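Keeping a Workshop Floor Clean and Sound

A sealed concrete or epoxy floor is easy to live with if it gets a little attention often. Most of the damage I see comes from grit that was left to sit, and from people mopping before they sweep.

Sweep first, always. Use a wide soft broom for fine dust and a stiff one only for shavings and chips. Work from the far wall toward the door, and pull the broom on the last pass so you don't flick dust back over the clean part. If you sand a lot indoors, a dry microfiber mop picks up what the broom leaves. Shake it outside or wash it. Don't use fabric softener on it or it will stop holding dust.

For washing, plain warm water with a small squirt of dish soap does the job. Vinegar dulls many sealers, so keep it for the kettle. Two buckets are better than one: soap in the first, clean water for rinsing the mop in the second. Change the rinse water when you can't see the bottom of the bucket.

Oil drips

Cover the spot with cat litter or sawdust, step on it to work it in, and leave it overnight. Sweep it up in the morning and scrub what's left with dish soap and a nylon brush. Old stains may need 2 rounds. Never use a wire brush on a coated floor. Oily sawdust can heat up on its own, particularly with linseed or other drying oils, so put it in a metal can with a tight lid and keep it outdoors until you can dispose of it.

Tire and rubber marks

Black rubber marks come off with a melamine sponge and light pressure. Try it in a corner first, as it can take the shine off a glossy coat. Plasticizer stains under rubber mats are another matter. These go yellow or brown and are in the coating itself. Put a felt-backed mat down or move the rubber one every few weeks.
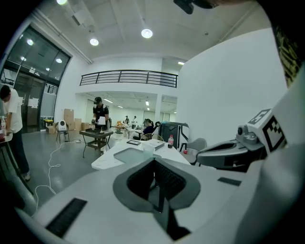 Paint drips are best caught wet. Once dry, a plastic scraper held nearly flat will lift most latex paint. Warm the drip for a few seconds with a hair dryer if it won't move. I ruined a patch by my bench with a metal putty knife and ended up recoating it in August, when it was too hot and the coat went off before I had it leveled. Start at 7 in the morning if you have to do it in summer.

Small chips and cracks

Vacuum the crack, wipe it with denatured alcohol with the door open and no flames nearby, and let it dry. Mix only as much epoxy filler as you can use before it starts to stiffen. Press it in with a plastic spreader, leave it slightly proud, and sand it flush after it cures. If a crack comes back in the same place, the slab is moving and a flexible joint filler is the right product.

Lighting and dust

A floor only looks clean if you can see it. Wipe light covers twice a year with a barely damp cloth, with the power off and the fixture cool. Do the lights before the floor.

Reader tip

Maja Makowska writes that she keeps 11 felt pads in a jar by the door and checks the stool legs every time she sweeps. Grit gets stuck in old pads and scratches just as badly as bare metal, so replace them when they feel rough to the thumb.

Store brooms hanging up, bristles down but clear of the floor. A broom left standing on its bristles takes a bend and won't sweep into corners.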